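Clalska Extending Loft Ladder Pole and Hatch Set

Home > Ladders and access > Loft access > Hatch sets

Product code: CL-HS
Made by Clalska
Availability: in stock, usually sent the next working day
Price: see basket for current price and delivery

Overview

The Clalska hatch set is a complete kit for replacing an old lift-out loft cover with a drop-down hatch and a sliding ladder. It contains the frame, the hinged door, the ladder, the operating pole and all the fixings. It suits most houses with a timber ceiling and joists running the usual way, and it can be fitted into an existing opening if the opening is large enough. If yours is smaller, you will need to cut and trim it first, and the fitting notes further down explain what that involves.

We have stocked this set for a good while and it has replaced two older models in our range. The main change is the door. On the older sets it was a single painted board that tended to bow if the loft was damp. The Clalska door is insulated and has a rubber seal on all four sides, so it closes with a slight push and stays put. There is much less draught on the landing.

The ladder is aluminium and comes in two sections. The upper section is fixed to the frame and pivots. The lower section slides down and locks with a catch on each side. When it is stowed, the whole ladder lies flat in the loft above the hatch, so check that you have clear space there before ordering. A water tank or a low purlin in the wrong place is the most common cause of returns.

What is in the box

Hatch frame, supplied in four lengths with corner blocks
Insulated door, white on the room side, with hinges already fitted
Two-section aluminium ladder with ribbed treads
Rubber feet for the ladder, one pair
Operating pole with hook end
Catch and keeper
Bag of coach screws, packing pieces and cover caps
Paper template for marking the ceiling
Instruction sheet

A handrail is not included. It is sold separately and can be fitted to either side of the upper section. We recommend it for anyone who goes up with things in their hands, and for older users. It takes a few minutes to bolt on and can be added later without taking the ladder down.

Choosing the right size

The set is made in a standard and a tall version. The frame and door are the same in both and only the ladder differs. Measure from the finished floor to the ceiling, then add the depth of the ceiling itself up to the top of the joist. If you are planning to change the floor covering on the landing, measure to where the new surface will be. Thick carpet and underlay can make enough difference to stop the catches locking as they should.

The next measurement to take is the swing. As the door drops and the ladder slides out, the bottom of the lower section moves in an arc across the landing. Hold a tape at the hinge side of the opening and sweep it down towards the wall or banister you are worried about. The tall version needs more room than the standard one. If the landing is narrow you can often turn the whole set round so that it opens the other way, but remember that you will then step off it facing the other way too.

Finally, measure inside the loft. You need height above the hatch for the ladder as it swings up, and length behind it for the ladder when it is lying down. Both figures are printed on the size chart, which you can download from the documents tab. Measure twice and write the numbers down before you compare them with the chart.

If you are stuck between sizes, send us your measurements by email. Doina Matić on our technical desk looks at these and will tell you which version to order, or whether you would be better off with something else. She is in until 4.30pm and does not work on a Friday, so a message sent late in the week may wait until after the weekend.

Fitting

Two people are needed for this job. The frame is awkward to hold above your head, and one person should be in the loft and the other on the landing. A competent home improver can do it in a day if the opening is already the right size. Cutting a new opening takes longer and may mean cutting a joist, in which case ask a builder or a surveyor first. In some roofs built with trussed rafters, nothing must be cut at all.

Before you start, find out where the cables run. Lighting cables are often laid across the top of the joists close to the hatch, and they may be buried under insulation. Roll the insulation back well clear of the work and put a board down so that the person in the loft has something firm to kneel on. Wear a mask and gloves. Old loft insulation is unpleasant stuff and a lot of it will come down through the hole.

Remove the old cover and the stops it rests on. Check that the opening is square by measuring corner to corner both ways. Small errors can be taken up with the packing pieces, but if the opening is well out of true it is better to line it with new timber. Assemble the frame on the floor, check the diagonals, and tighten the corner blocks only when they match. 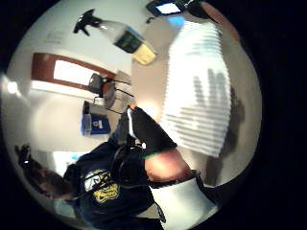
Lift the frame into place and rest it on two temporary battens screwed across the opening on the landing side. Pack behind it at each fixing point, then drive the coach screws through the frame and into the joists and trimmers. Do not overtighten them. If the frame bends inwards the door will bind, and no amount of adjusting the hinges will put that right. Take the battens down only after every screw is in.

Hang the door next and try the catch. It should close with one push of the pole and open with a quarter turn. The keeper has slotted holes, so there is some adjustment up and down. Get this right before the ladder goes on, as it is much easier to reach.

Bolt the ladder brackets to the hinge side of the frame, lower the ladder and lock the sections. The feet should sit flat on the floor with the weight of the ladder on them. If they hang clear, or if the ladder bows forward when you stand on the first tread, the length is wrong and needs adjusting at the side rails. Full details are on the instruction sheet. Please read the part about cutting the rails before picking up a saw — a rail cut too short cannot be replaced under the guarantee.

Looking after it

There is very little to do. Once a year, and October is a sensible time if you go up to check the tank and pipes before winter, run the ladder up and down a few times and look at the catches. Wipe the rails with a dry cloth. Do not oil them. Oil picks up dust and fluff from the insulation and the sections will start to stick. A little dry silicone spray on the pivots is fine.

Check the coach screws in the first few weeks and again at the yearly check. New timber shrinks a bit as it dries, and they may need a quarter turn. The rubber seal can be washed with soapy water. Replacement seals, feet and catches are kept in stock.

Finishing the frame

The room side of the frame is primed softwood and can be painted to match the landing. Two thin coats are better than one thick one, and keep paint off the seal. Architrave is not supplied. Many customers use the Clostudwood moulding in the narrow width, which covers the gap neatly and can be mitred with a hand saw. It is listed in our mouldings section, primed or bare.

Other items you may need

Handrail for Clalska ladder, left or right
Jirar loft boarding, tongue and groove, sold by the pack
Yordanov raised loft legs, for boarding over deep insulation
Clostudwood narrow architrave, primed
Battery loft light with pull cord
Spare operating pole

If you intend to board the loft, fit the hatch set first. The boards can then be brought up to the edge of the frame and trimmed to suit. The Yordanov legs raise the floor above the insulation, and you will need to allow for that extra height when stepping off the ladder. Some customers add a short grab handle on the nearest rafter.

Delivery

The set comes in two cartons, one long and one flat. They may not arrive on the same van. Please wait until you have both before you book a fitter or cut anything. The long carton needs someone at home to sign for it and the driver will not leave it with a neighbour unless you have asked us to arrange that. Check both cartons for damage and let us know within 2 working days if anything is bent or missing.

Delivery is to the kerb or front door only. Collection from our trade counter is possible if you order by telephone first. The long carton will not fit in a small car with the boot shut.

Returns

Unused sets can be returned in their original cartons. We cannot take back a ladder once the rails have been cut, or a frame that has been screwed into place or painted. If the size is wrong but nothing has been fitted, we will exchange the ladder alone, and you can keep the frame and door.

Documents

Size chart
Instruction sheet
Handrail fitting sheet
Guarantee terms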